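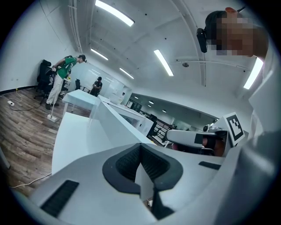 How do you clean a mesh office chair without taking it to bits?

Hoover the mesh from both sides with a soft brush, wipe it down with warm water and a little washing-up liquid, go over it again with a plain damp cloth and leave it to dry overnight.

That's the short version, and if you've only got one chair with a bit of dust on it you can stop reading and go and find the hoover. I do a lot of these (we have a mixed bunch at our place on Flornudgate, all black, all dust magnets) and I've got a bit of a routine going, so for anyone who wants the long version, off we go!

What I use

Hoover with the little round brush
Two old cotton cloths, one for soap and one for rinsing
A soft toothbrush
Washing-up liquid
A bowl with about 400 ml of warm water, plus clean water for rinsing
Small scissors or a seam ripper for the castors
An old towel

Doing the mesh

Put the towel over the seat first if the seat is padded, otherwise it catches all the drips. Hoover the back of the mesh, then the front, then the back again. I used to skip the second go, and then wonder why I got grey smears the minute I wiped it.

Put 3 drops of washing-up liquid in the bowl. Really, that's plenty! More than that and you'll be rinsing until teatime. Wring the cloth out hard and work from the top down, holding your other hand flat behind the mesh so it doesn't stretch. The toothbrush is for the edge where the mesh meets the plastic, and for any spot with coffee on it. Dab at those, don't scrub, or the threads go fluffy.

Rinse with the second cloth, changing the water when it clouds over. Mine normally needs 3 changes, though the chair nearest the door always wants an extra one.

Arms, base and castors

Same soapy cloth for the arms and the underside of them (have a feel under there, it's horrible). Then tip the chair on its side and do the base. Most castors pull straight out, but if yours won't budge leave them in and snip the hair out where they are. My Stisari 477 has castors I've never managed to shift, and the seam ripper gets in round them fine. The Inthanon ones pop out with a good tug, so mind your knuckles.

Wipe the castors with a cloth that's barely damp and dry them straight away. If they squeak afterwards, a tiny bit of silicone spray, and put newspaper down first. I got some on the floor once and it was like an ice rink for days.

Drying

I do ours at five in the afternoon and leave them away from the radiators until morning. In November I open a window for the first hour as well, Satthorpe being as damp as it is. Press a dry tissue against the mesh and the seat before you sit down. If the tissue picks up any water, give the chair another couple of hours.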